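Zostia Introduces Letter and Plate Sorting Set for Early Classrooms

Foam letters and pastel plates ship together from June 19, 2026

Zostia has added a letter and plate sorting set to its range of tabletop learning materials. The set combines small foam alphabet letters with shallow plates in pale colors and is intended for preschool and kindergarten rooms, library programs and home use. It will be sold under the product name Rellenik.

The set replaces the company's earlier letter tray, which had fixed compartments. Teachers who used the tray asked for separate containers that could be moved around a table, handed to a child or left out of an activity. In the new set each plate is a loose piece and has no assigned letter group. The printed guide gives suggested groupings only.

"The tray decided the exercise in advance," said Petronella Dlamini, product lead at Zostia. "A teacher who wanted two groups had to cover up the other compartments. With plates, you put out two plates."

Letters

The letters are cut from colored foam. Lowercase forms make up most of the set, with a smaller number of capitals for matching work. Color is not tied to letter shape or sound, so a sort by color and a sort by letter give different results from the same pieces. Edges are cut square and the face carries no print.

Letters with similar outlines are included on purpose. The guide has a separate page on turned and flipped pieces, covering p and d, n and u, and the lowercase g, which young children often read as a number when it lies on its side.

Plates

Plates have a low rim. The rim keeps letters from sliding off when the plate is passed across a table and is shallow enough for a child to slide a letter out with one finger. Plate colors are kept lighter than the letters for contrast. Plates can be washed by hand with mild soap. The foam letters should be wiped with a damp cloth and laid flat to dry.

Classroom trial

The set was tried in February in 40 classrooms arranged through Khumalo, a regional supplier of school materials. Teachers worked from a draft of the guide and returned written notes after 5 sessions. Two changes followed: the storage bag was given a wider opening, and the instructions for the first activity were cut to a single page.

"The draft asked for too much setup," said Nosipho Mabaso, who edited the guide. "Most teachers tipped the letters onto the table and started from there – the final version does the same."

Suggested table layout

Letters are spread loosely in the middle of the table, face up and in any direction. Plates go around the outside, within reach of whoever is sorting. A plain brown or other single-color surface works best, as patterned table covers make the paler plates harder to pick out.

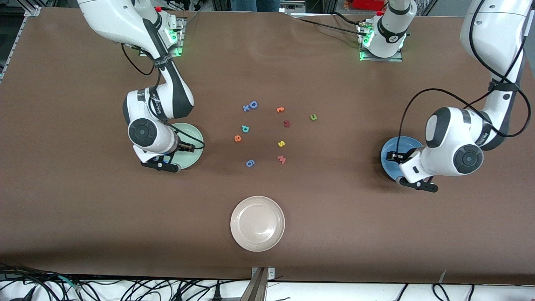

Availability

The first production run is 1000 sets. Orders are handled by Khumalo for schools and by Akar for libraries and individual buyers. Replacement letters and single plates can be ordered separately under catalog number 294. The activity guide is packed with each set and is also supplied on request as a large-print edition.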